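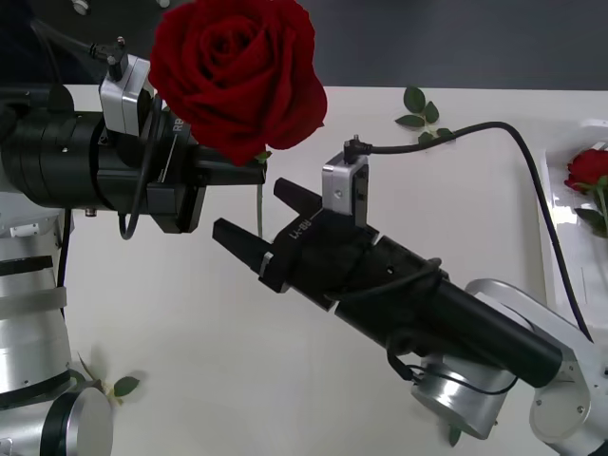
Cut Flowers After Harvest: Notes for Unit 4
By Farah Halim
February
Last updated: February, 3:40 PM

These notes cover water, temperature and handling between the field and the vase. Read them before the practical at Whitlock. Stem anatomy was covered in Unit 3 and is not repeated.

Water uptake

A cut stem keeps losing water through its leaves and petals, but it no longer has roots to replace it. Water has to come up through the xylem from the cut end. When the flow is blocked, the flower wilts even if it is standing in a full bucket.

Blockage has a few common causes. Air enters the stem when it is cut dry. Bacteria grow in the bucket and clog the cut surface. Some species also seal the wound themselves as a response to cutting. Roses suffer mainly from the first two, and the usual sign is bent neck – the stem goes limp just under the bloom and the head drops.

Recut stems with a sharp blade before they go into solution. Crushing or hammering the ends was once widely taught and still turns up in older books. It damages the tissue and gives bacteria more to feed on. Strip any leaves that would sit below the water line.

Temperature

Respiration rises with temperature, and stored sugars are used up faster. Most temperate flowers, roses and carnations included, are held just above freezing. The class cold room is set to 36 degrees Fahrenheit. Tropical flowers such as anthurium and heliconia are injured at that setting and must be kept in the warmer room.

Do not put wet blooms straight into a sealed box. Condensation on the petals encourages gray mold (Botrytis), which first shows as small spots and then spreads through the head.

Ethylene

Ethylene is a gas given off by ripening fruit, engine exhaust and aging flowers. Carnations go "sleepy" when exposed to it, and snapdragons drop their florets. Roses vary a good deal by variety. Keep fruit out of the cold room, lunches included.

Vase solutions

A commercial flower food has a sugar, an acid and something to hold down bacteria. Sugar alone makes matters worse, as the bacteria feed on it too. Mix to the label rate. Half strength is a common mistake and can give a shorter vase life than plain water.

For the practical

Work in pairs. Each pair gets 16 stems, divided evenly among four treatments: plain water, sugar only, full flower food, and flower food with the stems left uncut. Label the vases before filling them. Record bent neck, petal drop and water level at the same time each day, and top up with the matching solution.

Callum Mowat has the keys to the cold room. Results go to Kenji Alcantara, who is putting both sections into one table. Bring closed shoes and your own knife if you have one.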